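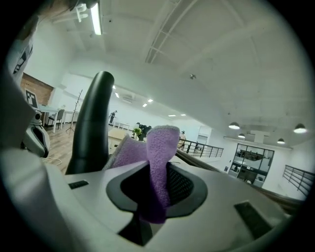 Virnitz Loft – Common Questions About the Upstairs Tables

Who can use the tables by the railing?
Any member, for up to 6 hours at a time. Desks along the wall are booked separately through Dikumton.

Can I leave my water bottle out?
Yes, during the day. Bottles still on a table at closing go to the shelf by the front desk and are kept for 12 days. 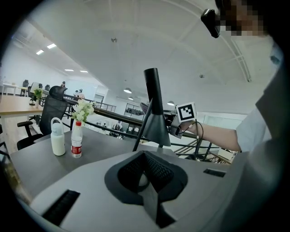 Flowers and water bottles on an upstairs table.

Who takes care of the flowers?
Mireille Geagea changes them and tops up the water. Please don't move them to the floor.

What are the purple cloths for?
Wiping the table when you finish. Use them with plain water only – no spray cleaner.
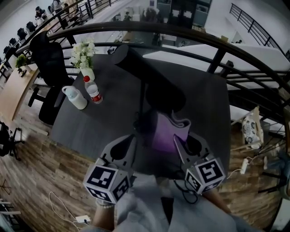 Purple cloth and black cylinder on the tabletop.

How do I put a cloth away?
Roll it up and push it into the round black container, one end first. It does not need to be folded.
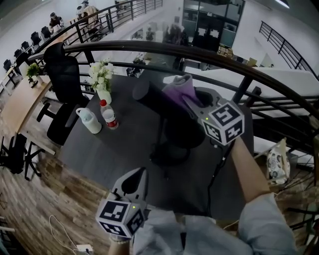 Used cloths are collected in the evening. If you need a clean one before then, ask at the front desk, extension 33.

Can I move the chairs?
Yes. Push them back in when you leave.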